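Fokcombe Makers Help > Robots & Automation > Software

Wrist cam policy keeps pressing the wrong spot on a microwave panel

posted by wobblyjoint, 17 October 2023

Hi all! I've been teaching an arm to work a countertop microwave and I'm stuck on something dumb. The task is simple on paper: find the door-release button, line up one finger, press. I'm using Rotska for planning and a small learned policy for the last stretch, trained on 775 demos I drove by hand. The policy only gets the wrist view plus joint angles.

Starting with the door shut it does great. Starting with the door already open (I want it to notice and skip the press) it goes a bit nuts. Sometimes it hovers under the release, sometimes it drifts up to the orange start key and pokes that instead. I ran it 60 times last night and I can't see a pattern. Labels on the panel are in Chinese, if that matters, and I'm not reading any of them in code.

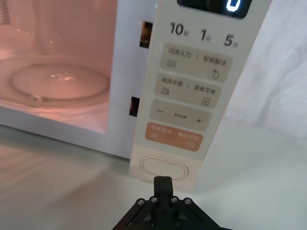 What I've tried so far

Dropping the learning rate, more crops in the augmentation, and swapping the camera feed from 30 Hz to 15. That last one made it worse, so I put it back. The full log is run 3838 on my Hekico page if anyone wants to dig through it. Do I need more demos, or is this a planner thing?

fuentealba_fan

More demos. It's always more demos lol. Also check your lighting.

slowservo

I wouldn't collect anything yet. Look at where your finger sits when the door is open: it's right in line with the oval button, tip pointing straight at it. If your demos all have the arm pressing from that pose, the policy has learned "finger here means push" and the lit-up inside of the oven on the left is just scenery to it. I had the same mess with a dishwasher.

Two things I'd do. First, pull the door check out of the policy completely. Train a tiny open/closed classifier on your wrist frames (the cavity and turntable are a huge cue from that angle, it'll be easy) and run it before you hand over control. If it says open, Rotska goes to the next waypoint and the policy never wakes up.

Second, the drift to the orange key. That key sits directly above the release and it's the strongest color on the panel, so I'd bet your crops are cutting the oval out of some training frames. Turn off vertical crops and retrain on the same data before you change anything else.

One more: log the classifier score at 2 Hz along with the joint angles. Saved me a lot of squinting at video.

wobblyjoint

Oh man, the vertical crops. I had those cranked way up! Retraining now with them off, and I'll get the door check in this weekend.

gearlash

If you go with the classifier, make it agree over several frames before you trust it. Mine flickered every time the arm was moving and the planner kept changing its mind halfway there.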